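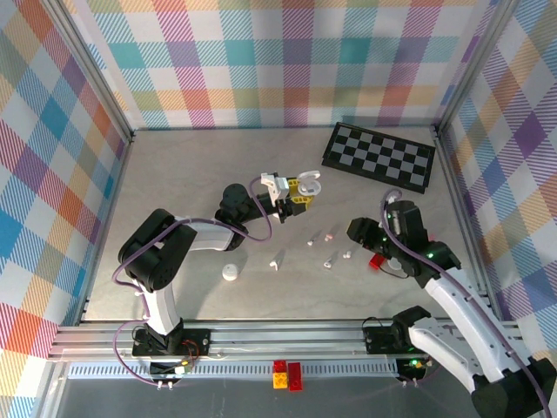

How to wallpaper a small room in plaid without losing your mind

Plaid wallpaper is for people who found stripes too forgiving. A stripe has to be straight in one direction. A plaid has to be straight in both, all the way round the room, past the light switch and into the corner your builder assured you was square. Mine was not square. I live in a Welov terrace where a marble placed anywhere on the floor will find its way to the laundry.

I've now papered a study, a powder room and the inside of one very overdressed linen cupboard. What follows is the method I've settled on, with the mistakes taken out where I could bear to part with them. It assumes paste-the-wall paper, which is what most shops will sell you these days. If yours is the old paste-the-back kind, add a trestle table and another hour of your life.

What you'll need

A spirit level, a plumb line, a pencil, a wide smoothing brush, a seam roller, a bucket of paste, a sponge, a stepladder and a box of snap-off blades. Buy more blades than seems decent. A blunt one drags the paper and leaves an edge like a chewed biscuit, and you'll go through one every couple of drops. I used Zullano paste because the hardware shop had it on special, and I have no complaints other than the smell.

Working out how many rolls

Find the pattern repeat on the label. Mine was 64 cm, which sounded charming until I did the sums. Every drop has to be cut to a whole number of repeats, so a wall that needs 240 cm plus trimming eats 256 cm of paper. That leaves a sad little offcut at the end of each roll, good for lining drawers and very little else.

Check that the batch numbers match before you leave the shop. All of mine were batch 501 except the last roll, and I noticed that on the bus. The colours were close. Close is a terrible thing in a plaid.

Step 1: Fix the wall first

Fill the holes, sand the filler, wipe off the dust and put on a coat of size or primer. Colourful paper hides a good deal, but it won't hide a lump, and the lines of a check will bend around one in a most informative way. Turn the power off at the board and take the switch plates off now, while you're still in a good mood.

Step 2: Decide where the pattern can go wrong

It will go wrong somewhere. The last drop meets the first drop and they will not agree. Put that meeting in the least looked-at spot you have, usually above the door or in the corner behind it. My neighbour Orysia Semeniuk, who has hung far more paper than I have, starts from the middle of the wall you see as you walk in and works outwards both ways. I copied her and have been smug about it since May.
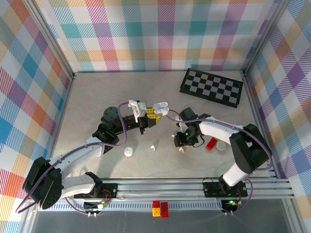
Step 3: Draw a true vertical

Hang the plumb line and mark it in pencil the full height of the wall. Don't trust the corner, the door frame or the edge of anything installed by my builder. Do the same again on every new wall, even if the last one went beautifully. Particularly then.

Step 4: Hang the first drop

Roll paste onto the wall a little wider than the paper. Leave 5 cm spare at the top, line the edge up with your pencil mark and smooth from the middle outwards. If it's crooked, peel it back and try again straight away. Paste is patient for a few minutes and then very much isn't.

Look at where the horizontal bands fall against the ceiling. If your ceiling slopes, a strong band right at the top will announce it to visitors, so slide the paper until a pale part of the pattern sits up there instead.

Step 5: Match the next one at eye level

Drops rarely match perfectly from top to bottom. Match them where people look, then let the error drift off towards the skirting and hope for furniture. Butt the edges together without overlapping and run the roller down lightly. If you press hard, paste squeezes out of the seam and dries shiny.

Step 6: Turn the corners

Never wrap a full width around an internal corner. Measure from the last edge to the corner in 3 places, take the widest figure, add 2 cm and cut the strip to that.

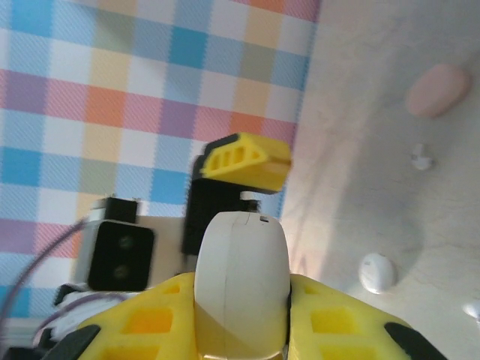 Paste it round so the spare bit turns onto the next wall, then hang the leftover piece from a fresh plumb line, overlapping into the corner. You'll lose a sliver of pattern. On a floral you'd never find it again, and on a plaid you'll know where it is for as long as you own the house. Guests won't, unless you show them, and I have shown all of mine.

Step 7: Trim and leave it alone

Crease the paper into the ceiling line with the back of the scissors, then cut with a new blade against a broad scraper. Sponge off stray paste with clean water. Small bubbles usually flatten out overnight, so go to bed. Any still there in the morning can be pricked with a pin and pressed down.

Keep one decent offcut rolled up in the cupboard for repairs, and write the batch number on the back.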